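Die Tüte in der Tüte

In der Küche meiner Mutter in Fumow gab es eine Schublade, die sich nur mit dem Knie schließen ließ. Darin wohnten die Tüten. Gefaltet, geknüllt, zu Würsten gedreht, je nachdem, wer zuletzt Dienst hatte. Weggeworfen wurde keine. Man wusste ja nie, und tatsächlich habe ich bis heute nicht erfahren, was.

Das Aufheben gilt inzwischen als Tugend, damals hieß es Geiz. Meine Tante Ania spülte ihre Gefrierbeutel von Hand und hängte sie an die Leine, wo sie im August flatterten wie die Fahnen eines sehr kleinen, sehr sparsamen Staates.

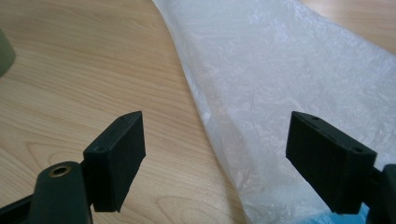

Verwandte, die sich darüber lustig machten, bekamen ihren Kuchen beim Abschied trotzdem in so einem Beutel mit. Mit der Bitte um Rückgabe, versteht sich. Mein Onkel schuldet ihr nach ihrer Buchführung noch fünf.

Als ich auszog, nahm ich mir vor, tütenlos zu leben. Ich kaufte zwei Stoffbeutel und fühlte mich überlegen. Die Beutel hingen fortan zuverlässig an der Wohnungstür, während ich an der Kasse stand. Also kaufte ich weitere. Heute besitze ich eine Schublade, die sich nur mit dem Knie schließen lässt, aber aus Baumwolle. 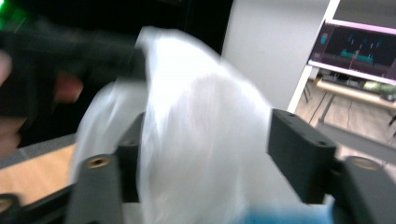

Eliécer Restrepo

Neulich rief meine Mutter an, sie wolle ausmisten. Ich fuhr hin, bereit für den historischen Moment. Sie hatte die Schublade auf dem Bett ausgekippt, alles nach Größe sortiert und wieder eingeräumt. Jetzt sei Platz, sagte sie, und ob ich zufällig Tüten übrig hätte.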